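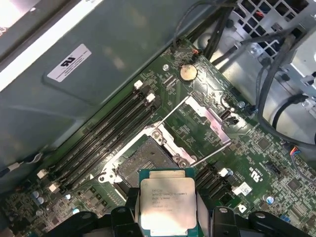 What do you do with a parent's kitchen things after they die? Keep what you'll use, box up what you can't decide on, and leave the rest alone for as long as you can afford to.

I say this as someone who did it in the wrong order. My mother's kitchen in Dedham had to be emptied in April, when I was still forgetting to eat lunch, and I went at it like a moving company. I gave away her good colander before I'd even thought about what I strained my own pasta in. So these are the things I worked out afterward, plus a few that friends passed on when I finally started asking.

Start with the boring drawer. Twist ties, dead batteries, takeout menus, birthday candles burned halfway down. You'd think it would be easy and mostly it is, but have tissues handy, because her handwriting will be on something. I found a shopping list that said "eggs, bleach, call L." and I had to go sit on the back steps for a while.

Recipe cards need more care than I gave them. Mine were greasy, and some had stuck together. Put the stuck ones in the freezer in a zip bag for a couple of hours, then slide a butter knife in very gently at a corner. Don't steam them! I steamed one and the ink ran, and that was the molasses bread. Scan or photograph both sides, even the blank-looking ones, and keep the originals flat in a box away from the stove.

The freezer was the hard part for me. There were 3 tubs of her soup in there, labeled. Leanne Inskip, who lost her dad the year before, told me to eat one on a plain weeknight and not save it for an occasion, and I'm so glad I listened. Soup goes icy and sad if you hold onto it too long. Wash the tub by hand afterward if you want to keep the label (I put packing tape over mine first and it has lasted fine).

Her cast iron pan had rusted from sitting. Scrub it with steel wool and a little dish soap, dry it on a low burner, rub in a very thin coat of oil, then wipe it like you're trying to get all the oil back off. Bake it upside down for an hour in a hot oven and let it cool in there. I did this twice. It was good to have a job with my hands that evening — I'd been useless all day.

Aprons and dish towels hold a smell, and you may not want that gone yet. Seal one in a bag and wash the others. Cold water, ordinary detergent, no softener. My cousin Jocelyn cut two worn-out towels into squares and sewed them into pot holders for all of us, with a layer of wool blanket inside, and I use mine every morning for the kettle.

For the undecided stuff, use small boxes. I used big ones and couldn't lift them. Write what's inside on the side, not the top, and put a month on it for when you'll look again. When the month comes and you can't face it, cross it out and write another one. Mine has been crossed out twice and the box is still in the hall closet, under the vacuum.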